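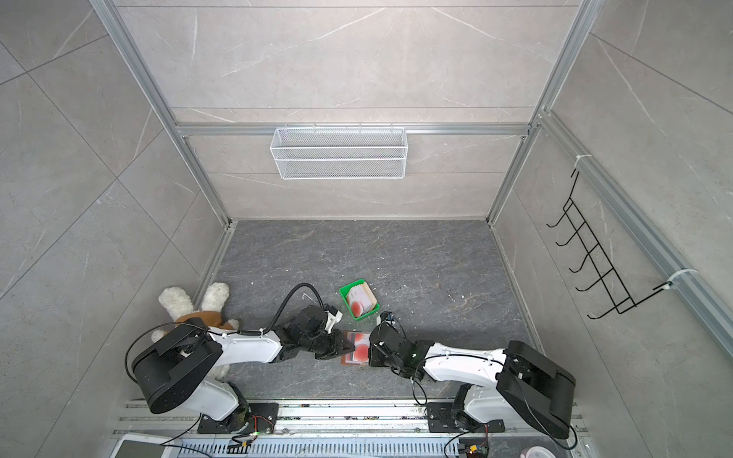 # Overdue Books at the Lustham Branch Library

Javiera Leiva, Brian Simiyu and Ivana Cisternas
Feb 12, 2022

We wanted to know if reminder cards get books back sooner than email does. The Lustham branch gave us a list of 1,405 loans with the names removed. Of these, 329 were overdue on the day the list was made.

## Method

We split the overdue loans into 2 groups by the last digit of the loan number. One group got the usual email. The other got a printed card in the mail with the title and due date. Brigitta Ruchti at the front desk marked each return on a paper sheet, and Ivana typed the sheets up in the evening.

Loans from the Faulkner reading room were left out, as those books are not supposed to leave the building.
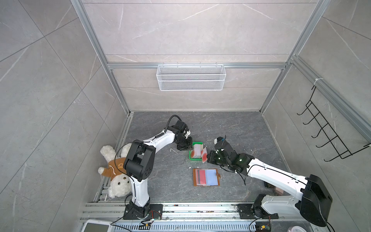
## Results

More books came back from the card group in the first week. After that the two groups looked much the same. Picture books were slow in both groups. Large-print novels were mostly returned early.

The card group also had 47 cards sent back by the post office with a wrong address. We kept those loans in the group, which probably makes the cards look weaker than they are.
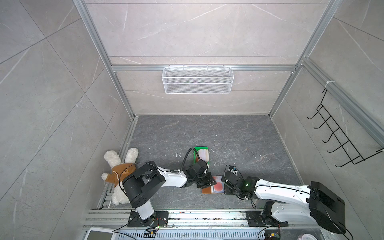 ## Problems

- The return sheet for one morning was lost.
- The drop box on Timavow Street is emptied late, so some dates are off by a day.
- We did not record renewals. A renewed book shows up as still out.

## Next steps

Brian wants to run the test again with text messages. The library would need to update its address list first, and Brigitta has started on that.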